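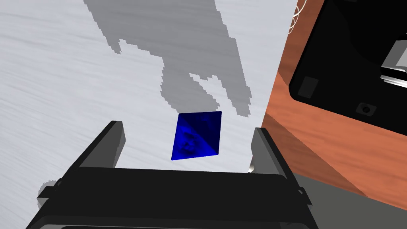
Simulator, gripper view: fingers open, blue cube resting on the tabletop.

Search these notes Go

Gripper comparison catch-up, 29 Sep 2026

Xiuying Su ran the meeting and I took the notes, so blame me for the spelling. Two people from Gostirley joined by phone and kept dropping off.

1. Last time's notes. Agreed, apart from one thing I got wrong. I'd put the Pluvitz controller down as finished and it isn't. Sorry!

2. Wide jaw against narrow jaw. We spent most of the hour on this. Xiuying has run 3000 simulated picks with the Bamska jaws and wants the same again with the Xie ones before she'll say which she prefers. I said I already prefer the Bamska (they close more evenly, to my eye) and was told that my eye isn't a result. Fair enough. We agreed both sets get the same cube, the same starting spots and the same closing speed. Gostirley asked whether 3000 was enough and we settled on 4000 for each, so the Bamska set needs topping up.
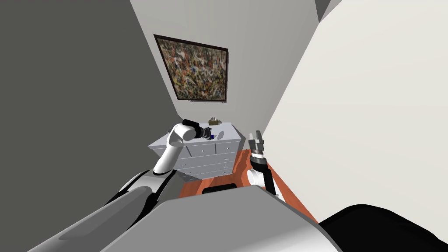
3. Reaching over furniture. I'd like the left arm to come in lower over the chest of drawers, and Xiuying would like it to come in higher and drop straight down. We went round this a few times - she's worried about the wrist clipping the top, I'm worried about the fingers knocking the cube before they close. We'll try both and log the knocks separately from the misses, which we should have been doing since July.

4. Controller. Pluvitz build 888 still stutters when both arms are told to move together. One arm at a time is fine. Gostirley think it's a timing setting and will send me the one they use. Until then nobody changes the build, please, or I can't compare anything with anything.

5. Any other business. The run names are a mess (mostly mine). Jaw name first, then the run number, from now on.

To do
Xiuying: top up the Bamska runs, then start Xie.
Me: high and low approach, left arm only.
Gostirley: timing setting to me.

Next meeting when the Xie runs are in.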